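Plernix Motorsport Forum
Endurance and Sportscars > Club Level Endurance

Topic: Driver changes in the Arnasa round – minimum stop time?

touring_kari
Hello everybody. I am new in this section, I was before only reading the hillclimb pages. We are entering a small team in the Arnasa round, and I have a question about the pit stops. The regulations say a minimum stop time with driver change, but I cannot understand from the text when the clock begins. Is it at the pit entry line, or when the wheels stop in front of the box? My English is okay for speaking but the language of regulations is another thing. We have three drivers and one of them is very tall, so the seat insert must come out every time. This costs us a lot.

Also, is it allowed to refuel during the driver change? In my old series it was forbidden, and you received a stop and go.

brakedust
Pit entry line to pit exit line, always has been. Your stop time includes the drive down the lane, so practise your lane speed. No refuelling while anyone is getting in or out. Fuel first, then belts.

Floren_Works
Not always has been. It was box time until they changed it in May. Read the bulletin, not the book. The book still has the old wording in it and half the paddock is quoting from that.

brakedust
I have the bulletin in front of me and it says entry to exit.

Floren_Works
Yes, that is what I am telling you. I am arguing with "always has been".

touring_kari
Thank you both. So it is line to line, and fuel before the driver change. I was thinking the same but one man in the other team told me the opposite, and he sounded very sure.

What do you do with the seat insert? Ours is foam in two pieces and the lower piece sticks to the driver's suit when he climbs out.

oldpitboard
Put handles on it. Two loops of old seat belt sewn to the cover, one each side. The driver getting out grabs the left loop and takes it with him. We lost 26 seconds at one stop last year because the insert fell behind the pedals and I had to lie upside down in the footwell to reach it.

hairpin_hugo
I do not agree with inserts at all. Make the seat for your tallest driver and let the short ones use a cushion on the back only. Fewer pieces, fewer problems. An insert that moves under braking is dangerous too, I have seen the lap belt go loose from it.

oldpitboard
A cushion moves as well, Hugo. Everything moves if you don't fix it properly.

hairpin_hugo
Then fix the seat on a slider and finish the discussion.

touring_kari
The slider is too heavy, and our scrutineer does not like the one we have. So I will try the loops. My sister has a strong sewing machine.

I want to ask also about stint length. The race is 4 hours, and our fuel tank gives about 70 minutes if the driver is gentle. Do you plan equal stints, or give the fast driver more? Our fast driver is not gentle – this is the difficulty.

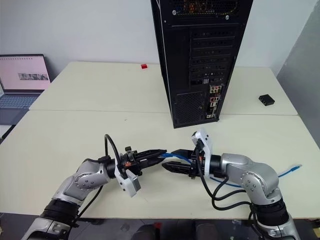
Stints and Strategy

brakedust
Put the gentle one in first. Traffic is bad at the start and the fast one will only get angry behind the slow cars. Then the fast one in the middle when it spreads out, and whoever is calmest brings it home.

Navarro_fan128
I would say the opposite. Fast driver at the start, every time. If you lose the group in the first laps on a narrow circuit like this, you will not get it back. The safety car comes out early nearly every year, so he saves fuel behind it even if he doesn't want to.

brakedust
You are planning a race around a safety car that may not come.

Navarro_fan128
I am planning around what happened in the last rounds there. You can look at the results sheets.

oldpitboard
For a first race I would not worry about the group. Finish. Write down the fuel used at each stop, and next time you will have your own numbers and won't need ours.

touring_kari
I think we will do as brakedust says, because our gentle driver also knows the circuit. But I have read the results sheets and Navarro_fan128 is right about the safety car, so I am a little bit divided. We will speak about it in the team tonight.

One last thing, does somebody have a spare pit board with figures, to lend or sell? The white letters of ours are nearly gone.

oldpitboard
Look at my user name and send me a message.

Last post in this topic: September 19, 2004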